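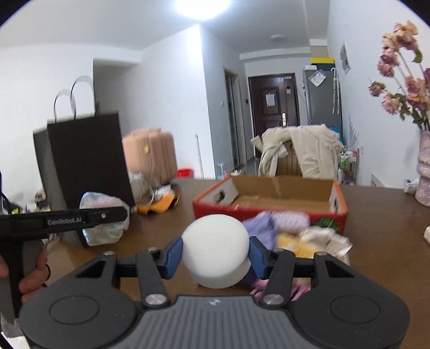 Last updated: January

Print this page | E-mail this to a friend

Keep the Nice Bag
By Saskia Tawhiri

I want to say a good word for the stiff paper shopping bag with looped handles, the kind a shop gives you when you've spent a little more than you meant to. Everybody I know has a stash of these somewhere, and everybody I know is embarrassed about it. I think they should get them out and put them to work!

My own conversion came when I moved into a two-room apartment in Paewai with one closet. I had read all the advice about bins and baskets and drawer dividers, and I priced them up one evening and closed the laptop. Then I found 11 paper bags folded flat behind the stove. I stood one up on the table and started dropping things in. Chargers, a scarf I was supposed to return, the good scissors, three birthday cards I hadn't written yet. By bedtime the table was a table again.

What I love is that a tall bag stands up by itself and waits for you. You don't have to lift a lid. You don't have to decide what category a thing belongs to, which is where I always get stuck (is a flashlight a tool or an emergency?). You just put it in, and when the bag is full you carry it to wherever most of it lives. My neighbor Niloufar Ansari does this on Wednesday nights with the radio on and swears she's finished before the news.

Hard little cases are the other half of my system, and I will defend them too. People buy a small ribbed travel case for one weekend in Clillcombe and then let it sit empty in a closet for years, when it could be holding makeup, or sewing things, or all the paperwork for the car. It has a handle. It has a shape that doesn't change when you lean something on it. Mine holds 236 photographs and my grandmother's recipe cards, and if I ever had to leave the building in a hurry I know exactly what I'd grab.

Now, I know the objection. Teófilo Urrego, who I share an office with and who owns a label maker, tells me a bag on the table is only a pile with handles. He has a point. A bag that stays put for a month has stopped helping. Mine get emptied before I go to bed on Sunday, even if emptying means tipping the last odds and ends into a drawer and shutting it fast.

But I'd still take the pile with handles! A plain pile can't be moved when company comes. It slides, it spreads, it swallows your keys. I have carried a full bag down two flights of stairs and out to the car without losing so much as a hair clip – try that with an armful.

A few things I've learned. Heavy goes in first. Nothing damp, ever, unless you enjoy picking up onions off a sidewalk. Fold a piece of cardboard into the bottom if the bag is an old one. And keep the dark ones for everyday use, as they hide the scuffs – my oldest came from a shoe store in Drodside and it still looks fit to bring to a party.

Print this page | E-mail this to a friend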